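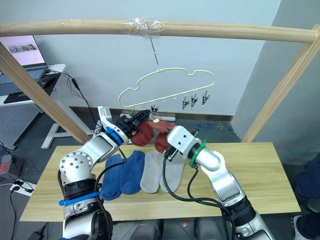
4.2 Task allocation after introduction of the arms

Before the arms were installed, hanging at the Ankrah laundry was done entirely by hand by staff on the small-items line. Socks, cloths and other light pieces were taken from the table in pairs, clipped to a hanger and passed to the drying room. Rolland, in an internal report for Gendanum, had already identified this step as the main source of complaints about sore wrists and shoulders, although it accounted for only a small part of the shift.

The two-arm cell was intended to take over the clipping step alone. Sorting and pairing stayed with the staff, and so did the final check. We logged 300 hanging attempts over the trial period, which began in January. An attempt was counted as complete when the item was held by at least one clip and the grippers had let go without a person stepping in. Under this rule, 92 attempts required help. Most of these fell into two groups: the clip was not open far enough when the fabric reached it, or the fabric folded between the fingers and the edge could no longer be placed.
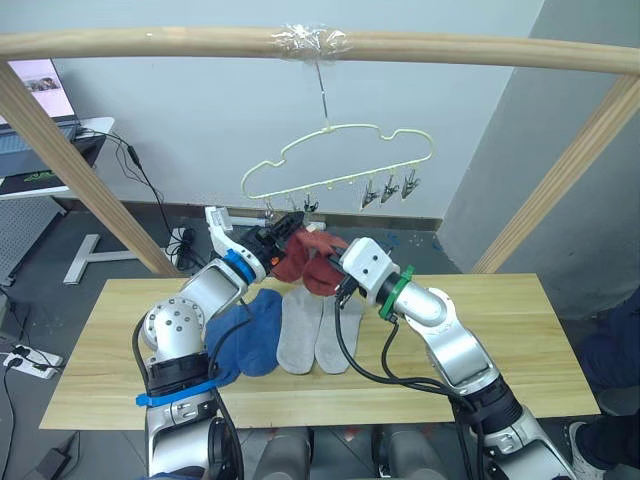
Fig. 4. Two-arm hanging task: dark red socks held between the grippers below a hanger with clips. Blue and light gray socks lie on the table.

Knitted items were harder to place than flat cloths. A sock held at two points sags between them, and the height of the lower edge varies with the grip. Staff dealt with this by laying the items out side by side with more care than they had used when hanging by hand. This added work was not part of the original plan and does not appear in the cycle times reported by Kunard.

The change in the workers' day was therefore uneven. All four members of the line reported less reaching above shoulder height. Three of them also reported more waiting, mostly in short periods that were too brief to be used for another task. One described the new role as "feeding the table." Requests for help came at irregular intervals, and staff tended to remain near the cell even when they were free to leave it.

Responsibility for errors was also unclear at first. A dropped item was recorded against the line, as before, whether a person or an arm had dropped it. The rule was revised on 7/7/22, after which drops by the arms were entered separately in the Ando log. Results before and after this date are not pooled in Section 5.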